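Civstead open day: notes on the manipulation demo
Forum > Automation > Shows, visits and open days
2 pages of replies merged, oldest first

stemlow_fitter
Posted 28 December 2019

Writing up the Civstead open day before I lose my notes. I went mainly for the conveyor hall, but the part worth reporting was the arm demonstration in the side room. Single white arm, parallel gripper, sensor clipped on at the wrist, tabletop work only. The talk was short and the running time was long, which is the right way round.

The format was simple. Visitors could ask for an object to be handled and the operator would set up the run. The hard objects were cups, a bowl and a block or two. The soft one was a cloth. Cycle time was slow by any factory measure. I timed one pick and place at 81 seconds, including a long pause above the table before the descent.
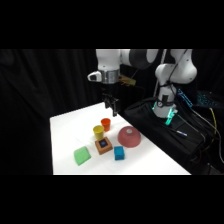 The pause is planning time, according to the operator. The arm stops at a safe height, the pose estimate is refreshed, and only then does it commit to an approach. You can shorten it if you trust the first estimate. They had chosen not to with visitors in the room.

Points I wrote down:

Speed was limited in software for the day. The handout gave the cap as 300 mm/s at the tool.
An upturned bowl is harder than an upright cup. There is no rim to straddle, so a parallel gripper has to take it by the foot or across the sides, and across the sides depends on jaw opening.
No force sensing at the fingertips. Grip was judged from finger position and motor current.
Cable routing along the arm was external. Fine for a lab, I would not accept it on a line.

Happy to answer questions. I have the handout but no scanner.

clurnen_dave
Reply

Thanks for this. What was the jaw opening? Everything you say about the bowl hangs on that figure, and demos are usually arranged so that the opening suits the objects.

stemlow_fitter
Reply

Not on the handout. I asked and was told it was wide enough for the cups, which did not help. I did see a bowl picked, but I was at the back by then and could not tell you which grasp it used.

gantry_bore
Reply

81 seconds for one pick is not a demonstration of anything I could use. We have a gantry from before my time that does the same job in 2, and it has no camera. If the parts arrive in a fixture you do not need any of this.

stemlow_fitter
Reply

If the parts arrive in a fixture, agreed. The claim at Civstead was that they do not have to. Different problem, and they were fairly open about the cost in time.

gantry_bore
Reply

Then the comparison should be with a person at a bench, and the person wins on time and on price. I would have liked to see that put on the handout.

nkosi_controls
Reply

I was there as well, in the afternoon group. I would take issue with one thing in the first post. The pause was not all planning. I watched the operator's screen and a good part of it was a confirmation step, where someone has to accept the proposed grasp before the arm moves. With that removed I would expect the figure to fall by roughly half. It is still slow, but the 81 seconds should not be quoted as machine time.

On the cloth, since the first post skips over it: this was the better half of the session. A cloth has no fixed shape, so there is no model to match against. The method described to us was to find a raised area or an edge, come in with the fingers open, close, and let the material gather between the tips. After that the system checks that the fingers have stopped short of fully closed. If they have, there is something between them. If they have not, it opens and tries again a little lower.

The weak point is thickness. Two layers of thin cloth may not hold the fingers far enough apart for the check to pass, so you can have a good grasp reported as a miss. They gave a count for their own trials, 343 attempts on cloths since May, but no split between real misses and false ones. I asked for the split and was told it would be in the written report.

The wrist view was more use than the overhead screen for following this, as you can see how much material has been drawn in. 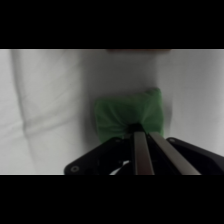

clurnen_dave
Reply

Finger position alone is a poor check for fabric, in that case. Motor current would tell you more. The current climbs before the fingers stop on a soft load, and the shape of the climb differs from hitting a hard stop. We did this on bag handling and it cut our false misses a good deal, though it needed setting again for each material.

nkosi_controls
Reply

They log current, but the demo logic did not use it for cloth. I put the same point to them. The answer was that the curve changed too much with how many layers were caught.

gantry_bore
Reply

So it works for one layer and you do not know how many layers you have.

nkosi_controls
Reply

For that check, yes. Put like that it is a fair objection.

stemlow_fitter
Reply

Correction accepted on the confirmation step. I could not see the operator's screen from where I stood. I have asked Civstead for the jaw opening and for the written report, and will post both in this thread when they come.

clurnen_dave
Reply

Please ask for fingertip material too. Bare metal on cloth and rubber on cloth give very different results at the same current.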